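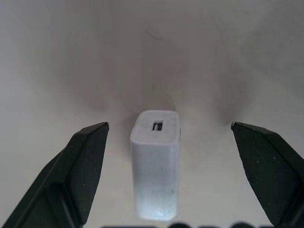
Is the Lindqvist Pocket Psalter worth buying if you already own a perfectly good Bible?

For most people who want to pray the psalms every day, it is, mostly on account of how the thing is laid out. If you only open the Psalms for funerals and the occasional bad night, keep the Bible you have and spend the money on lunch.

I have been using the Lindqvist since September, morning and evening, and I come to it as a man with a shelf of prayer books he was going to get around to. It runs the full 150 psalms over a monthly cycle, so you get a few in the morning and a few at night, and you start over on the first. A small heading tells you the day and the hour. There are two ribbons. I use one for the psalms and the other to mark where I gave up on the introduction.

The introduction is by Ivar Lunde, who also did the translation, and it goes on for 59 pages. Some of it is very good. He has a fine section on why the cursing psalms are printed in full and not tucked into an appendix where they can't upset visitors. He also has a long quarrel with another translator over a single Hebrew preposition, and by the end of it I was on the side of the preposition.

The translation itself is plain and reads well out loud, which matters more than it sounds. I tried it with our Tuesday-night sort of group (we have never settled on a night) and even the mumblers kept together. Each half verse has a mark for the pause, and Lunde keeps his lines short enough that you don't run out of breath before the mercy arrives. Psalm 119 is broken up over several days, for which I was thankful, and then a little ashamed of being thankful.

I do have complaints. The 23rd has been fiddled with. I understand that translators must do something with it to show they were there, but "he walks me back to myself" is going to start an argument in any parish I have ever belonged to. The antiphons are set in a pale gray type that disappears at six in the morning under a bedside lamp. And the page numbers sit in the inside margin, down in the gutter, so finding page 251 means opening the book until the spine complains.

The binding has held up so far. Mine has been in a coat pocket, under a car seat and briefly in a font, and the pages are only slightly wavy. The cover is already softer at the corners – I like that, though my wife says it looks like something the dog returned.

As for price, I paid $19 for the paperback. A leather edition exists at $179, and I held one at a conference for as long as seemed decent. It smells wonderful. It has exactly the same psalms in it, and the same gray antiphons.

If you want notes, history and maps, look at the Bondano study edition, which has all of them and weighs about what you'd expect. For plain daily use I'd stay with the Lindqvist. I have missed nine evenings so far, and I can't blame the ribbons for any of them.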